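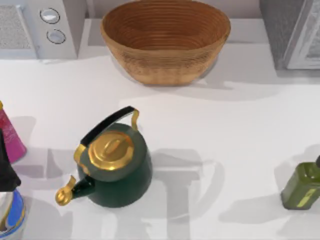 2026-05-08
Notebook, sim bench. Trial of the Laris kitchen scene pack.

Day two with the trial license. Grigoris wants a yes or no before the budget closes, and Evangelia has asked that whoever writes it up not just say "looks nice." So: notes as I go, tidy version later.

What we have. Laris is a scene and asset pack for manipulation work, sold by Trindimside. The kitchen set comes as counters, appliances and loose objects, with a script that scatters the loose objects over the counter and renders from whatever camera you give it. The trial covers the kitchen only. The full license adds the workshop and the pantry, neither of which we have asked for.

Install. Went in cleanly on the second try. The first try failed on a path with a space in it, my own fault, but the error message only said that a mesh was missing and gave no name. Sent a note to their support. Reply came in an hour, from a person, with the right answer.

Run 1. Default layout, default lights, 500 resets. 4 of them came back with an object fallen through the counter. I dumped the poses and all 4 are the same object, one of the small ones, dropped in with its corner already below the surface. Turning on their "settle" option fixes this and slows every reset. Danai says the old Cluromance scenes did the same and we lived with it. I would still turn settle on.

Run 2. Same seeds, settle on, camera moved in close over the counter. This is the view I care about, with the kettle on the counter, the basket up on the back ledge and the rest half out of view at the sides. Remarks on the render:

— Metal is good. The gold lid on the kettle gets proper highlights and the knobs on the white appliance read as metal without any fiddling. Our own assets never managed this.

— Green glass bottle on the right is translucent and holds up. I had expected trouble there. Want to see what the depth channel gives for it before I get too pleased, as that is where our own glass falls down.

— Basket is good on the inside as well as the outside. You can follow the coils down the inner wall. Many packs put a flat texture in there and the rim grasps learned on it are useless.

— Shadows are heavy. There are several overlapping ones on the counter thrown by things above the view, and they run right past the kettle. Soft edges, so they don't look wrong, but for the segmentation people it is a lot of gray on white. Horácio will complain. The light rig can be edited, and I want one set with the overhead pieces not casting.

— Counter itself is plain matte white. Fine for a first test. I could not find a second counter material in the trial. Asked whether the full license has more.

Handle on the kettle. Spent too long on this. The handle is a black grip between two gold brackets, arched over the lid, and it leans over to the upper left in the view I kept. I wanted to know if it is a real joint or part of the body mesh. It is a joint, with limits, and the limits look sensible. Friction on it is set to zero in the file, so in motion it swings like a gate. Set a small value by hand and it behaves. The lid is a separate body too. The spout cap is not, it is fixed to the spout. No loss to us, none of our tasks open it.

Collision shapes. Checked the kettle and the basket in the viewer. The kettle has a decent set of convex pieces and the gap under the handle is open, so fingers can pass. The basket is hollow in collision too. Dropped a cube in from above and it landed on the bottom and stayed put.

Speed. 889 frames in the time I gave it with settle off, 266 with settle on. Same machine, same camera, nothing else running. That is a bigger drop than I would like. Themis thinks most of it is the glass and not the settling, and that I should repeat it with the bottle taken out. He is probably right that I changed two things at once, since I also turned up the samples between runs. Cross those figures out if anyone quotes them. To be repeated properly.

Docs. Short, mostly correct. The units page says mass is in kilograms and the basket file has it in grams. Found that one when the basket refused to move. Reported. Not yet answered.

Compared with what we have. The Ostrowski set is cheaper and has more objects, but the handles and lids are all welded on, and we spent most of last September cutting them loose by hand. If Laris saves us doing that again it is worth the difference. If the license counts per machine, it is not. The quote doesn't say which. Grigoris to ask.

To do:
Repeat speed test, one change at a time. Bottle in, bottle out.
Depth on the glass.
Light rig with overhead shadows off, send a batch to Horácio.
Check mass on every loose object, not only the basket.
Ask Trindimside about counter materials and what "seat" means in the quote.
Danai to try the kettle grasp from our own task file with the handle friction I set. Value is in the comments at the top of the config.

Leaning yes so far, on the kitchen only. Trial files are on the shared drive under laris_trial, please don't edit them in place.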